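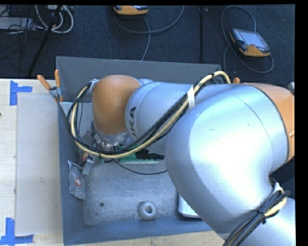 Brerkenport, November

Figure 2. Grey open bin beside a pale wooden tabletop.

6. How people sort their post

I went into this part of the study thinking folk would bin junk mail at the front door. They don't! Of the 400 households in Brerkenport that kept our diary, most carried everything through to the kitchen first, and a good many left it there for days (mine sits by the kettle, so I can't talk). We logged some 2000 items in all. Flats on the Fleker estate were quicker than the terraces in Manzano – I'd put that down to smaller worktops, though the diaries never asked. Bills got opened soonest, and charity letters were the ones people felt bad about and kept.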